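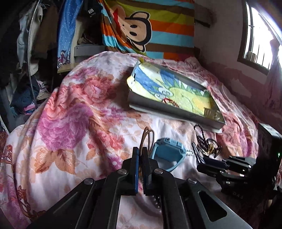 How often should the reading corner and book shelves in a classroom be inspected?
Once before the school year begins and again after each long break. At Clullach we do it in July, when the rooms are quiet.

Reading Corner Inspection – Checklist With Comments
Print this page | E-mail this page
Inspected by Pei-shan Hsu, 10/27/20

Shelves fixed to the wall: OK. The screws on the tall shelf were tightened in July and they are still firm.

Top shelf free of heavy books: Not OK. The big dictionaries were put up there again. Please move them to the lowest shelf.

Book boxes, no sharp corners: OK, except the box for the Level 3 readers. One corner is cracked. I covered it with tape, but it should be changed.

Rug lies flat: Needs attention. The side near the door curls up. I asked for new grip strips from Trendport and am waiting for the answer.

Listening station cables: OK. They are tied behind the desk. The headphones were wiped.

Books in bad condition taken out: Partly done. The school has some 2,000 English readers and I could check only the ones in the two lower grades. Loose staples are the most common problem, so please look at the middle pages too.

Way to the exit clear: OK. The word-card stand was in the way – I moved it beside the board.

Reading lamp: Not checked. I did not have the key for the cupboard where it is kept.

Next step: the two open points (dictionaries and rug) must be closed before the reading week. Write your initials next to the point when it is done.

Filed under: English > Classroom Resources > Health and Safety

Comments

Siu-ming Cheng: Thank you for this. The dictionaries are down now. Can we also add the step stool to the list? The children use it every day.

Pei-shan Hsu: Good idea, I will add it after the shelves.

Tu: Our rug has the same problem. Double-sided tape held for one month only.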